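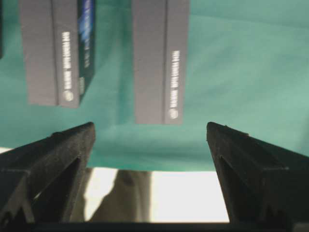 Rack cell, Skonville bench: finger alignment and rail service
October 10, 2025

Picked up where Josée Robichaud left off in September, meaning I found her note taped inside the cabinet door. It read "fingers OK, mostly." I have thought about the word "mostly" a good deal today.

Gripper is at 466 cycles since the last regrease. The sheet from Druvo says 3000, but the sheet from Druvo was written by someone with a cleaner room.

Done so far:
Wiped the guide rails, put on a thin coat of the D'Amico grease. Thin this time. Last time it got on everything, including the log.
Took both fingers off, cleaned the seats, put them back. Torqued the screws twice, once for real and once for Francine.
Re-taught the wrist camera offset. It had drifted 2 mm to the left, the same direction it always drifts, which I have decided to find comforting.
Reseated the ribbon on the driver board. It looked fine before. It looks fine now.

Wrist view still blows out badly on the white surface between the fingers. Dropping exposure helps there and turns the gray boxes to mud, so I left it alone. The printing on them is a blur at this distance anyway, and we don't read labels from the wrist.

Next up was the rack side. Box held out at the front edge of the acrylic, stopped there on purpose so I could look at the approach height from the fixed camera.
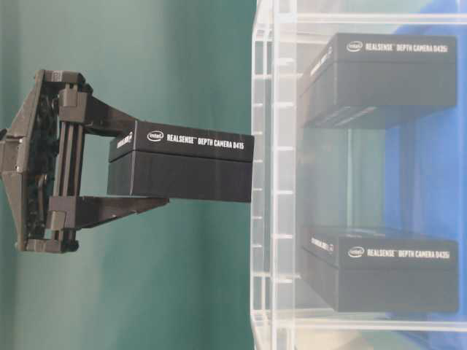
2 min read

The D415 box is the one in the jaws, with two D435i boxes in the rack. Upper finger presses on the lid side, lower one carries the underside, and a lot of box sticks out past the tips. I'd like the grip point further along. Francine Beaulieu would like me to stop moving the grip point. We are both writing to Sama, who owns the config file and will do neither.

Clear acrylic remains a terrible thing to put in front of a depth sensor. Approach heights stay hard-coded until further notice.

To do:
Raise the approach 5 mm and repeat at slow speed
Order spare finger screws (the drawer labeled "finger screws" holds washers)
Ask Josée about "mostly"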